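January 18, 2018 – Notebook, open day at the Sirdale lab

Back from Sirdale with sore feet and a head full of ideas! Four of us drove over from Brendley, and they were kind enough to let us stay by the folding table for most of the morning. I had seen the grippers in May at Achterberg, but only on a shelf, and it is a different thing altogether to stand next to one while the cloth is moving. The dark gray piece was my favorite to watch, with the yellow tips right down at its near edge. 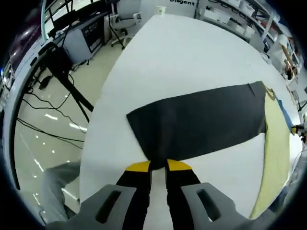

Things to bring up at Karnon

Our own table is too small, that much is plain. Theirs is big and white and you can walk up to it from more than one side – I kept thinking of us all bumping elbows at ours. Their fold set stands at 202 recordings and they are hoping for 900 by summer, which sounded like a lot to me until I heard they do 22 in a good session. I asked (twice, I'm afraid) how they handle shirts lying on top of each other, and got a long and very friendly answer that I need to write up properly once I find my other pen.
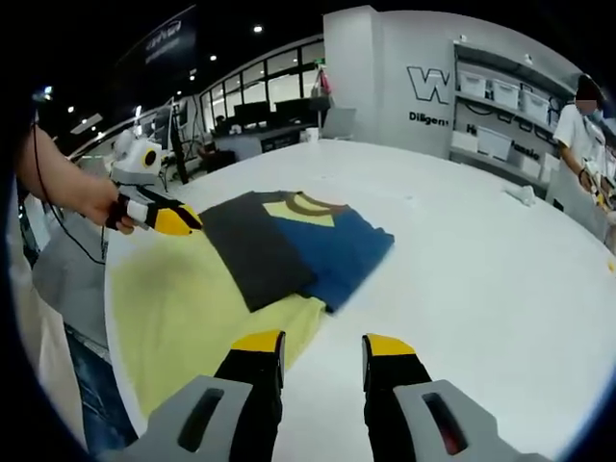

Yellow, gray and blue shirts on the big table, grippers at the ready.

Still to do: send a thank-you note, ask for their tip measurements, and order 5 more plain T-shirts in mixed colors for our bench.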